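Visite à Fomcombe : une journée chez ceux qui mesurent la facture d'électricité

Compte rendu, mercredi 3 février 2021

Notre association d'usagers de l'énergie avait demandé cette visite depuis le mois de novembre. La régie municipale d'électricité de Fomcombe a finalement accepté un petit groupe, avec masques et distances, et je fus chargée d'écrire le compte rendu. Le français n'est pas ma première langue, je prie donc les lecteurs d'excuser quelques tournures. J'ai fait relire les chiffres par la régie.

Le but de la journée était précis. Nous voulions comprendre comment une commune moyenne décide du prix de son électricité, qui reçoit les aides et pourquoi certaines toitures solaires attendent deux hivers avant d'être raccordées. Ces questions reviennent dans presque toutes nos permanences.

La matinée a commencé dans la grande salle de la régie, au-dessus de l'ancien poste de transformation. Mme Sequeira, qui dirige le service des tarifs, nous a présenté le budget ligne par ligne. Je m'attendais à un exposé général et j'ai reçu une vraie leçon de comptabilité. La part de l'énergie achetée sur le marché est fixée par des contrats de trois ans. La part du réseau est fixée par un règlement que la commune ne peut pas modifier seule. Il reste donc une marge assez étroite, et c'est sur cette marge que se font toutes les discussions politiques que nous lisons dans le bulletin local.

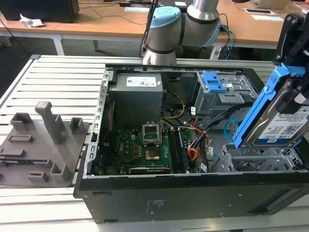

Tour d'ordinateur ouverte et bras robotisé, sur une table en aluminium.

Ensuite, on nous a parlé des aides. Pendant longtemps, la commune a soutenu le chauffage au fioul par une remise sur la livraison, créée après un hiver difficile. Cette remise existe encore. Elle concerne 237 foyers et elle est renouvelée chaque année sans débat, parce qu'elle figure dans une annexe que peu d'élus ouvrent. Dans le même budget, le fonds pour l'isolation des logements a été vidé avant l'été. J'ai demandé si l'on pouvait transférer l'argent de l'une vers l'autre. Mme Sequeira a répondu que c'était juridiquement possible, mais qu'il fallait un vote séparé et une période de transition pour les ménages modestes. Sa réponse m'a paru honnête. Plusieurs personnes âgées n'ont pas les moyens de changer leur chaudière, même avec une subvention, et supprimer la remise d'un seul coup serait une injustice.

Avant le déjeuner, nous avons marché jusqu'au poste de Pomton, à la limite est de la commune. Il faisait un vent très froid. Le technicien de garde nous a montré l'arrivée de la ligne et les trois départs vers les quartiers. Le départ du nord est déjà saturé à midi quand il y a du soleil, et c'est pour cette raison que les demandes de raccordement y sont bloquées. Sur la liste d'attente, il y a 70 dossiers. La solution technique est connue, c'est un transformateur plus grand. La commande est passée, mais le financement dépend d'un accord avec le gestionnaire du réseau régional, et cet accord dépend lui-même d'une clause écrite à l'époque où l'on ne produisait rien dans les quartiers. La clause suppose que le courant va toujours dans un seul sens. J'ai noté cette phrase, car elle explique beaucoup de choses.

Le repas fut simple, une soupe et du pain servis dans la cour couverte. J'ai pu parler avec deux habitants du nord qui ont déjà posé leurs panneaux. L'un d'eux les a payés avec un emprunt et rembourse tous les mois pour une installation qui n'est pas mise en service. Il n'était pas en colère contre la régie. Il voulait surtout une date, et il ne l'a pas obtenue.
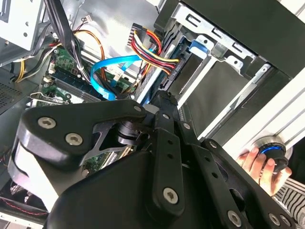 Nour Ghanem
Rédactrice bénévole, groupe Tarifs et réseaux

L'après-midi était consacré au projet Varska. C'est une coopérative citoyenne qui veut acheter des parts dans un parc solaire au sol, sur le terrain d'une carrière fermée. Les fondateurs nous ont reçus dans leur local, une ancienne boulangerie dont le four est toujours en place. Ils ont réuni 2 000 sociétaires, et ils en sont fiers avec raison. La part minimale est volontairement basse. On peut aussi la payer en plusieurs fois, ce que je n'avais pas vu dans les autres coopératives que nous avons visitées.

Leur difficulté principale est la garantie du prêt. La banque demande qu'une collectivité se porte garante. Or la commune a déjà accordé sa garantie à la petite centrale à gaz de la zone artisanale, pour une durée qui court encore 10 ans. Le plafond légal est donc presque atteint. Les gens de Varska ne contestent pas la décision ancienne, qui était raisonnable au moment où elle fut prise. Ils demandent que la garantie soit réduite à mesure que la dette de la centrale diminue, pour libérer de la place. Le conseil doit en discuter au printemps.

Sur ce point, la discussion dans notre groupe fut assez vive. Certains pensent que la centrale à gaz est nécessaire pour les soirées d'hiver et qu'il ne faut pas fragiliser son financement. D'autres répondent que l'on utilise toujours cet argument et que rien ne change jamais. Pour ma part, je voudrais d'abord voir les heures réelles de fonctionnement de la centrale. La régie a promis de nous envoyer le relevé par courrier électronique.

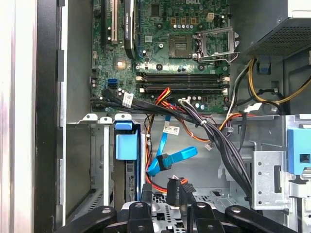
Intérieur d'un ordinateur, avec la carte mère verte et le support du processeur ouvert.

Nous avons terminé par une heure de questions à la régie. Je reprends celles qui peuvent servir à nos adhérents.

Le tarif de nuit sera maintenu jusqu'à la fin des contrats en cours. Les heures creuses pourraient ensuite être déplacées vers le début de l'après-midi, ce qui serait logique avec le solaire, mais demande de reprogrammer les compteurs.

Le surplus des toitures est acheté à un prix que la commune fixe elle-même. Il n'a pas été revu depuis quatre ans. Mme Sequeira est favorable à une révision et nous conseille d'écrire directement au conseil, avec des exemples de factures.

Les locataires n'ont pour le moment aucun accès aux aides pour l'isolation. Il faut que le propriétaire dépose le dossier. Un formulaire commun est en préparation.

La prochaine réunion du groupe se tiendra en ligne. Les personnes qui souhaitent joindre leur facture à notre lettre au conseil peuvent l'envoyer au secrétariat, en cachant le numéro de client. Je remercie la régie de Fomcombe et la coopérative Varska pour leur accueil, et aussi le chauffeur du minibus, qui nous a attendus au poste de Pomton avec le moteur arrêté et deux couvertures.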